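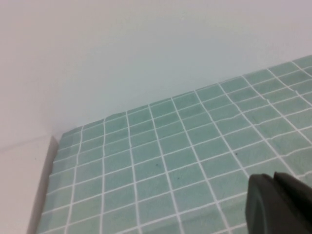 Telby two-finger gripper, long-term review

Rating: 3 out of 5

We bought the Telby in December to replace a Ramanauskas parallel gripper that had worn out its jaw bearings. It went on a small tabletop arm used for wiping and light pick-and-place on household surfaces. The bench is white, with a tile-pattern mat laid over part of it.

Mounting took less than an hour. The fingers open evenly, the dark finish does not throw reflections back into the wrist camera, and the rated force of 40 N is enough for anything we lift. Position repeatability was good on every object we tried.

The fault concerns contact detection. The Telby reports contact from motor current alone, filtered over a 300 ms window. On a hard surface the fingertips stall quickly and the flag comes up in time. On the mat it did not. The mat is flexible and has a ripple across it, and when a fingertip ran into the ripple during a low sideways pass, the material gave way. Current rose slowly, stayed under the threshold, and the arm kept moving. It dragged the mat until the far edge bunched against the wall, and only then did the controller trip. One fingertip pad was torn and the finger was bent enough that the jaws no longer closed flush.

Fabian Tanner repeated the pass at reduced speed with a new finger fitted. The flag was late again, although the arm stopped with no damage. Lowering the threshold in the Telby menu produced false contacts during ordinary acceleration, so that setting is of limited use.

Support at Telby answered in two days and sent a firmware build with a shorter filter window. It helps. It does not cover very soft material, and the manual still describes the contact flag as suitable for "all work surfaces" - I would not rely on that wording. Keep hands out of the sweep area and set a separate torque limit on the arm itself. Ours is now at 22 percent for any move close to the bench.

Replacement fingers are sold only in pairs. The screws are standard, the pads are glued, and the glue is slow to remove.

Recommended for rigid surfaces. For mats, cloth or foam, the Benasar with fingertip sensors costs more and is the safer purchase.

Reviewed by Kaja Strazds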